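**Detoseck 2 – contact planning and replay for hand-guided grippers**

Detoseck takes recordings made with a hand-held gripper and turns them into motions you can look at, edit, and send to an arm. Version 2 is the release we've wanted to make since we started. It is faster, it handles small targets far better, and the timeline finally lets you drag things where you want them!

If you used version 1, most of what you know still applies. Your project files open directly, and the old command names still work, although a few of them print a warning.

## What's in the package

- **Track** – recovers the path of the gripper from wrist video, with or without an inertial log
- **Contact** – marks the moments when the fingertips are likely touching something, and how sure it is of each one
- **Plan** – fits the path to your arm's joint limits and warns you when it can't
- **Zurnach viewer** – the desktop app that shows all three on one timeline

You can run Track, Contact, and Plan from the command line without ever opening the viewer, and plenty of people do. I like the viewer, though. Scrubbing through a take with the contact curve moving underneath is the quickest way I know to find out why a plan went wrong.

## Small targets

The biggest change is in Contact. The old model was trained mostly on boxes, cups, and cloth, and it got vague when things were close together. Give it a row of switches and it would happily tell you that the fingers had touched "something" in the middle.

The new one works at the level of single keys and buttons. Hoi-yan Chiu rebuilt the training set in June, and it now has 2,000 labeled takes, 286 of them on keyboards and panels with low, tightly spaced parts.

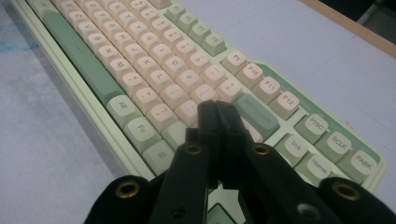 Keyboards are a wonderful test because every target has a neighbor that looks almost the same, and the fingers themselves hide a good share of them. Contact keeps a map of the surface from earlier in the take, so a key that slips behind a finger keeps its place and its name. Printed legends help when they can be read. When they can't, the layout of the rows does most of the work, and you can load a layout file if your board is an unusual one.

Slanted views are fine too. You don't have to line the board up with the camera, and the planner works in the board's own coordinates once it has found two edges.

## Settings worth knowing

`tip_offset` matters more than anything else here. Measure it with the fingers closed, from the mounting face to the tips, and measure it again if you swap fingers. Being off by a millimeter won't show on a cup. It will show on an F key.

`hold_map` sets how long hidden targets are remembered. The default suits a steady hand. Raise it for slow takes, and turn it off if things on the table get moved during the recording.

`min_press` filters out light brushes. Start low – it's easier to delete a false contact in the viewer than to find a missing one.

## Requirements

A 64-bit Linux machine and a graphics card with 8 GB of memory. Track and Plan run on the processor alone if you're patient. Contact really does want the card. Arms are supported through the Skikell driver layer, and the Manurung bridge still works for older controllers, although it doesn't pass contact confidence through yet.

## Licenses

- Single seat, one year: $109
- Student seat, one year: $49

Both include the viewer, all three modules, and updates for the length of the license. Labs that need a shared license server should write to us with the number of machines.

Page updated 8 April 2020. Release notes and the sample layout files are in the download folder, next to the installer.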